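Nastano Hand Unit – Set-up and Recording Guide
Section 4: Recording Demonstrations
Revised 24th March

Before you start

This section assumes you have charged the unit, paired it with the recording station and got through Section 3 with your patience intact. If the status light is still blinking amber, go back to Section 3. Amber does not mean "nearly ready." It means no.

You will be recording demonstrations: short takes in which a person uses the hand unit to do a task, start to finish, so that the learning software can work out how the task goes. The software is a diligent student with no common sense. It will copy what you do, including the part where you scratched your ear.

4.1 Preparing the work surface

1. Clear the table of anything that is not part of the task. Coffee counts as anything.
2. Wipe the surface and let it dry.
3. Switch on the room lights you intend to use for the whole session. Glare on a tabletop is acceptable. Glare that arrives halfway through a take when a colleague opens the blinds is less welcome, and you should start that take again.
4. Place the task objects within easy reach. You should be able to touch each one without leaning.

Note: Do not tape position marks on the table unless your task sheet asks for them. An early set recorded at Eltville used neat tape crosses under every object, and the resulting model became very good at finding tape.

4.2 Checking the fingers

1. Squeeze the trigger fully and release it. The fingers should close and open without sticking.
2. Look at both pads. Light scuffs and dust are normal wear. Brush off loose dust with a dry cloth.
3. Press along the edges of each pad with your thumb. If an edge lifts far enough to get a fingernail under it, replace the pad (see Section 7).
4. Check that the bracket screws are snug. Use the small driver in the kit and stop when you feel resistance.

Caution: Do not glue a loose pad back on. Saeed Mahmoudi on our support desk keeps a drawer of units that were glued, and he will offer to show it to you.

4.3 Starting a session

1. Open Evton on the recording station and choose New Session.
2. Enter your operator name. Use the same spelling each time. Thaddeus Bellamy appears in our own records as four different people, all of whom have poor completion rates.
3. Select the task from the list. If it is missing, ask your project lead to add it. Please do not choose the one that sounds closest.
4. Hold the unit over the table with the fingers pointing down and fully open.
5. Press Calibrate and keep still until you hear the tone.

4.4 Recording a take

1. Begin every take with the fingers open, nothing between them, and bare table in view. The software uses these first moments to learn what "not started yet" looks like.
2. Press the side button once. Wait for the beep.
3. Count to 2 in your head, then move.

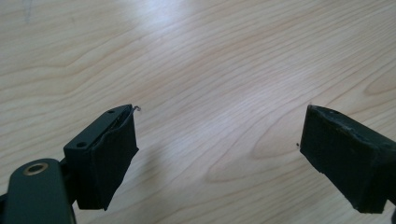

4. Work at the pace you would use if you were being paid by the hour and liked your job. Hurried takes come out blurred, and slow ones teach the software to dither.
5. Keep your free hand out of the way unless the task calls for it.
6. When the task is complete, open the fingers, lift clear and hold still.
7. Press the side button again. Two beeps mean the take has been saved. One long beep means it hasn't, and swearing at the unit is not recorded.

Note: If you fumble an object and recover it, keep the take and tag it Recovered. These are useful. If you fumble an object and it rolls under a cabinet, press Discard.

4.5 How many takes

A new task needs 100 good takes before training is worth the electricity. Move the objects between takes – a few inches is plenty – and change the order in which you pick them up if the task sheet allows it. A hundred identical takes is one take with a lot of storage attached.

The internal memory holds roughly 800 takes of ordinary length. Evton warns you when space is running low. The warning is small and gray, and we have asked for it to be larger.

4.6 Ending a session

1. Choose End Session and wait for the upload bar to finish.
2. Review the first and last takes. If both look right, mark the session Ready.
3. Return the unit to its Rashti cradle with the fingers closed.

Caution: Do not hang the unit by its cable. The cable will hold for a while, which is how people get into the habit.

For rejected uploads and error codes, see Section 5.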